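Budgeting for a Second Pair of Arms

Plellmont runs kitchens at 12 sites and serves lunch at all of them. When it began planning for robot arms last January, the first budget sheet had one line on it, the price of the arms. By the time the order went to Inder, the supplier, the sheet had grown to 133 lines.

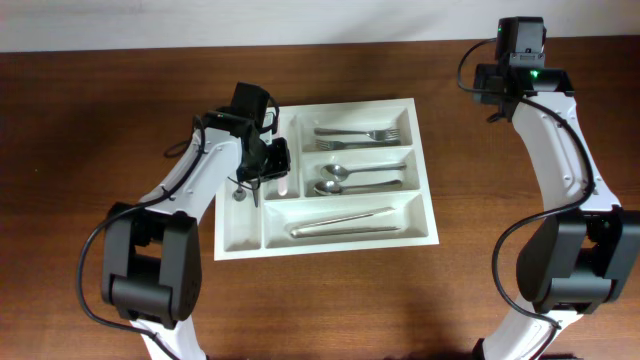
Most of the added lines were small. Spare finger pads, cables, a table of the right height, a power outlet in the right wall. Training hours cost more than all of those together. The Gutau site set aside 185 hours of staff time for teaching cutlery sorting alone, and the planners now say that figure should have been in the first draft.

Trays and flatware also went on the sheet. A site that changes its cutlery halfway through the year may have to pay for more training.
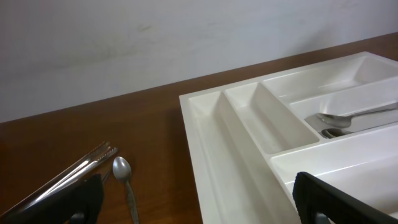

Leasing was considered. Inder offered a term of 6 months with service included, and the Taipe site took it. Gutau bought outright. The lease costs more per month but leaves the repairs with the supplier, and Taipe has no technician on staff.

Floor and table space should be measured before anyone asks for a quote. Allow for the full reach of both arms, plus room for a person to get in and reset things.

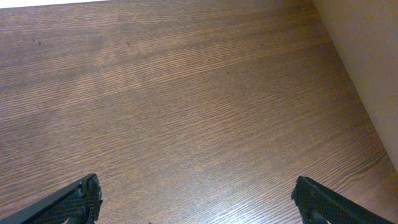
What to Ask the Supplier

Ask who pays shipping on a failed joint, and how long a replacement takes. Get the price of finger pads in writing.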